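I gave up my car in February, and my mother still thinks it's a phase. I live in Lamont, where the bus comes every half hour if the driver's in a good mood, and my office is clear across town. So yes, there's been some standing around in the rain!
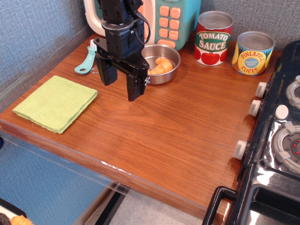
My neighbor Catherine Haldane put me on to the 108, which takes the long way past the lake but always has seats (the 520 is faster, and packed). I've read more novels on that bus than I did in all of college - and I was an English major.

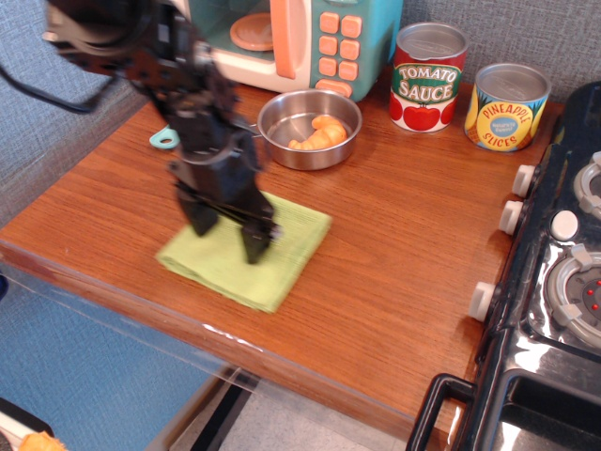 Groceries are the hard part. I bought a backpack that could hold a small goat, and I shop twice a week now. Milk is heavy, folks. I do miss singing at red lights.

Comments (2)

Senga MacAulay
The 108 is freezing in winter, bring a blanket.

Gavin MacKinnon
Which backpack?? Mine ripped.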